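Prusness Shared Workroom
Minutes of the furniture and fittings meeting, Sun 7 September

Minutes of the April meeting were approved with one correction: the desk order was placed with Lindqvist, and the earlier reference to Zenon was struck.

1. Tabletops
The pale wood tops were discussed. Members at the window end reported ring marks and asked for a second coat of hard oil. Samples of two finishes will be requested from Suro, one matte and one satin. No sanding until the samples have been compared on an offcut — the veneer thickness is not given on the order sheet. 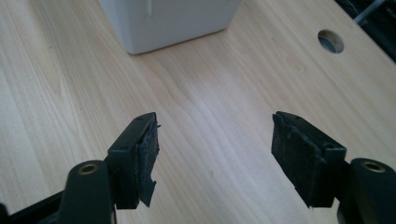 2. Cable holes
It was agreed that power leads go down through the round holes and not over the back edge. Covers were quoted at $136 for the full set, including delivery. Approved, 3 in favor, 2 against. The objection concerned plug size: some adapters do not pass through a covered opening. Covers are to be the removable type.

3. Items left on tables
Boxes and chargers may stay out during the day. Tops are to be cleared by closing on Fridays for wiping. Damp cloth only, no spray cleaner on the wood.

4. Leads under the tables
Proposal to fit trays at the rear. Deferred — mounting depth to be measured first.

5. Other business
Locker 26 still sticks. Hinge to be replaced from existing stock.

Next meeting: date to be posted on the board.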